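Fustness: club chess games, cleaned up

Hi! I'm Régis, and this is the game collection I've been typing up from our club's rapid and classical tournaments. There are 821 games in it so far, all in PGN, and I add more whenever Oisín Mulligan hands me another shoebox of scoresheets.

What's in the folder

games/classical.pgn has 599 games, mostly from the Skuvside Open and the Brophy league.
games/rapid.pgn has the other 222. Clock times are missing from nearly all of these, sorry!
players.csv lists names, club and rating where I could find one.

How I cleaned it

I played every game through on a real board (yes, really) and fixed the illegal moves where the handwriting left only one sensible reading. If I couldn't decide, the game stops at the last move I trust and gets a note in the Annotator tag. Knights going to the wrong square were by far the worst of it.

Known problems

Round 4 of the March rapid has two boards swapped, I think. Ratings over 3000 are typos I haven't chased down yet, so please don't email me about the new world champion.
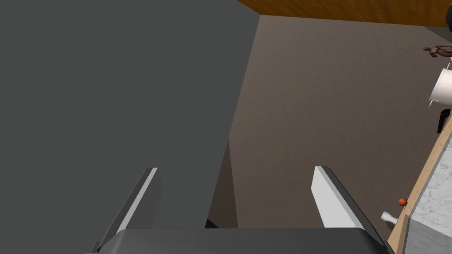 Using it

Anything that reads PGN should be fine. I use Odeck, which wants the file saved as UTF-8 or it mangles the accents (mine included). Share it, fix it, send me corrections on a Friday if you can, that's when I update.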